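和Esther Kirui聊旧电脑：先把盖子打开，别的慢慢说

认识Esther Kirui是因为我自己那台老台式机。六月的时候它彻底不吭声了，按下去没反应，我抱着它坐了四站地铁，送到Huvomberg巷子里的Stoment去。柜台后面的人看了看机箱，又看了看我，问：“里面的东西还要吗？”我说要。她说：“那就别扔。”

这个人就是Esther。后来我的机器修好了（电源的毛病，换掉就行），我却老惦记着回去跟她聊天，因为她讲起机箱来真的很好听，像有些人讲菜市场。于是约了一个下午，下午三点到，聊到快七点，中间喝了两壶茶，她还接了好几个电话，都是问硬盘的。

Stoment做的事情说起来很简单：收旧台式机，拆开，能用的零件留下，拼成能用的机器再卖出去或者送出去。去年一整年，他们经手了319台。我问她这个数字怎么记得这么清楚，她指指墙上的本子：“每台进来都要写一行。写到后来手比脑子熟。”

我先问了个很外行的问题：一台机器到手，第一步干什么？

“放倒。”她说，“很多人喜欢立着拆，我看着就着急。立着的时候，你手一松，东西往下掉，螺丝也往下掉，掉到主板底下你就去找吧。放倒了，侧板一掀，里面平平的，像打开一个饭盒。”

“然后呢？”

“然后不动手，先看。看线往哪儿走。”

她说新来的人最容易犯的错就是一开盖就伸手去拔。线是一台机器里最乱的部分，也是最老实的部分，黄的黑的从电源出来，绕一圈去主板，另外一把往硬盘架那边跑，跟着走一遍，这台机器怎么装的心里就有数了。谁以前动过，动得仔细不仔细，她觉得也能猜到一点。“有的人扎线扎得跟辫子似的，有的人就那么一塞。我不评价哈，我自己家那台也是一塞。”

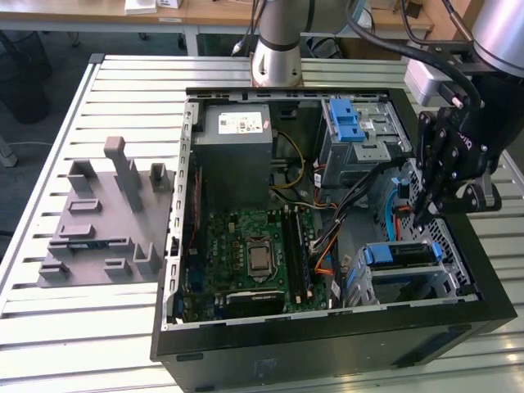
说到硬盘架，她的话一下子多了起来。她特别喜欢那种带塑料卡扣的老机箱，最好是颜色鲜亮的，蓝的绿的都行。“那个颜色是在跟你说话呢，意思是：捏这里，扳这里。设计的人想到了以后会有人来拆它。”我说我从来没注意过，她有点不敢相信，转身就从架子上拿了一个下来让我捏。我捏了两回没捏开，第三回才开，啪的一声，手感非常好，我又捏了好几下，直到她把东西拿回去。

她说现在有些机箱做得漂亮归漂亮，换块硬盘要卸掉一圈螺丝，有的螺丝还藏在胶垫底下。她修过最费劲的一台，光外壳就卸了27颗螺丝。“27颗！我都放在磁盘子里，排成一排一排的，装回去的时候还剩一颗。你知道那种心情吗？”我知道，我装书柜的时候也剩过。

她最后找到那颗螺丝该去的地方了吗？“找到了，在底板后面。晚上躺下了才想起来，第二天一早过去拧上的。”

我又问她拆的顺序。她的习惯是先断电，把电源键按住一会儿，再去拔线，从外往里。扩展卡先出来，再是内存，两头的卡子往外一掰，条子自己就翘起来了。处理器放到最后，有时候根本不动。“那个金属压框，没把握就别去碰。处理器坐在里面好好的，你把它请出来干嘛？要换散热膏也只要擦上面。”

电源她从来不拆开，这一点她说得很严肃，前面一直在笑，到这里不笑了。整个取下来，看标签，测一下，好的留，坏的送走，里面不碰。她把这句话重复了一遍，还叮嘱我写进去。我写进来了。

聊到一半，她带我去看里面的工作台。我以为会是那种铺着绿垫子的木桌，结果是金属的，一条一条的。她原来用的是一张旧餐桌，搬来Huvomberg的时候从家里带过来的，用到后来桌面全是划痕，螺丝滚到哪个坑里就停在哪个坑里。“听着挺方便是吧？坑太多了，你不知道是哪个坑。”

现在这张她很满意，重，不晃，机箱放上去推都推不动。唯一的毛病是小东西爱往缝里钻。她为这个想过不少办法：铺过毛巾（挂线头），铺过瑜伽垫（味道太大，全店的人抗议），还试过用胶带把缝贴上，贴了一个上午，下午就撕了，因为看着难受。

最后留下来的办法是分开放。大件直接搁台上，小件一律进盒子进托盘，有格子的最好，一格放一样，手边随时有一个。她说这也不算什么学问，厨房里切菜备料就是这么干的，葱归葱，姜归姜。她妈妈做饭就这样，小碟子摆一溜，她小时候嫌洗碗麻烦，现在自己干活比她妈妈还讲究。
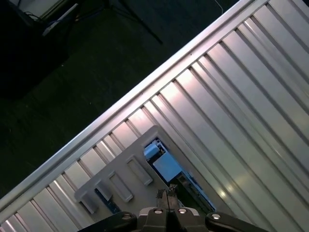

我问她，有格子的东西都去哪里买。她笑了，说到处捡。饼干盒里的塑料衬、装鸡蛋的、别人家不要的针线盒，她都往店里拿。有一阵子迷上了在Berrada买收纳盒，那家店离Stoment走路不到十分钟，她每次说进去买一个，出来抱着一摞。“后来我给自己定了规矩，一个月只能进去一次。守了没有？你别问。”

格子大小也有讲究。太小的，手指头伸不进去，放得进拿不出；太大的又等于没分。她喜欢浅一点的，边上有一圈沿，东西倒进去不会跳出来，要用的时候指尖一拨就到沿上了。颜色要浅，黑螺丝放在黑盒子里是跟自己过不去。我回家以后看了看我的工具箱，里面是黑的，螺丝也是黑的。行吧。

我们还聊到一个挺实际的问题：老台式机到底值不值得修？现在一台新的小主机也没多贵。

她没有直接回答，先问我平时拿电脑干什么。我说写东西，看片子，开一大堆网页不关。她说：“那你那台再用5年没问题，加一条内存，换个固态硬盘，别的不用动。”她自己写账用的那台机器比店里年纪最小的同事进这行的时间都长，换过两次硬盘，键盘上的字母磨没了一半，照样天天开。

但她也不是什么都劝人修。主板鼓了包的、进过水又捂了一夏天的，她会直说算了，拆零件吧。有位客人抱来一台机器，里面是一窝蚂蚁，她当场把盖子合上，两个人一起把它端到了门外。“零件我一个都没要。我这个人也是有底线的。”

Stoment刚开始的时候只有她一个人，店里东西也少，后来接了Plitus的一批活，Plitus换办公室，旧机器全要处理，一车一车拉过来，过道里都堆满了，人得侧着身子走。她说那是她最累的一阵，也是学得最多的一阵，同一个型号拆到后来闭着眼睛都知道下一颗螺丝在哪里。我问她腻不腻。

“不腻呀，同一个型号也不一样的。有的灰特别厚，有的干净得像没用过，有的里面掉了个曲别针，你就想，这个曲别针是怎么进去的？”

说到灰，她又有话讲。清灰要到外面去，拿刷子先刷，再吹，风扇要用手指按住，别让它空转。她试过在店里吹，就那么一回，茶杯忘了盖。

天快黑的时候店里差不多收工了。她收台子有自己的一套：先收螺丝，再收工具，最后才动机箱；没拆完的就不合盖，贴张纸条，写上拆到哪一步。纸条上的字非常潦草，我认了半天，有一张写的是“内存好，蓝线别扔”。我问蓝线怎么了，她说那条线长度正好，现在不好找，她留着等一台合适的机器。

我说那要是一直等不到呢？

“那就放着呗，一条线能占多大地方。”她说完想了想，又拉开抽屉给我看，满满一抽屉都是线，一卷一卷用皮筋捆着，抽屉差点关不回去，我们俩一人按一边才把它推进去。

临走她塞给我一个浅色的小格子盒，让我回去把螺丝倒腾一下。我现在用来放回形针和药，螺丝还在黑箱子里，下个周末再说。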